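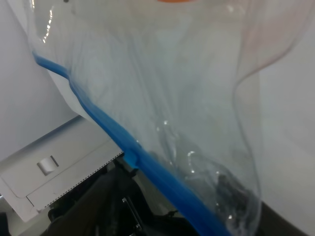 I had been promising Waltraud Heitmann for two years that I would come and see her student robotics club, and in October I finally got myself on the bus to Nomley with a flask of tea and the wrong shoes for the weather. The club meets upstairs at the old Frerichs building, and the open afternoon was already going nicely when I came puffing up the stairs a little after three.

The project this year is called Hunder, and it is all about teaching an arm to deal with shopping. That sounds simple until you watch people try! Clear plastic bags are the great bother, Waltraud told me, as they shine and crumple and never lie the same way for two goes running. The students steer the arm themselves, over and over, and every go is saved so that the computer can learn from it later. They had 1331 saved when the summer holidays began and 2632 by the time of my visit, which struck me as a great deal of patience for people who also have essays to write.

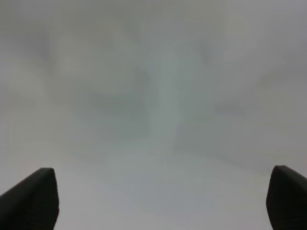 I had a turn myself, of course – they let all the visitors try – and I was hopeless. My left and right went astray at once, and a very kind first-year talked me back to the middle of the table without laughing. Her team is off to the Fotus contest in the spring with two others from the club, and they were still arguing cheerfully over who would carry the laptop.

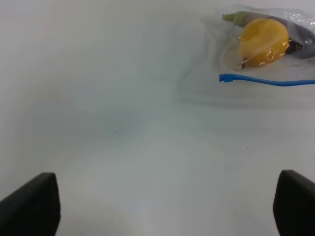 Do you need to know any programming to join?

Most new members have never written a line of it, and they start by steering the arm and learn the rest from the older students as they go along.

I stayed far longer than I meant to, had two slices of somebody's plum cake, and missed the five o'clock bus home.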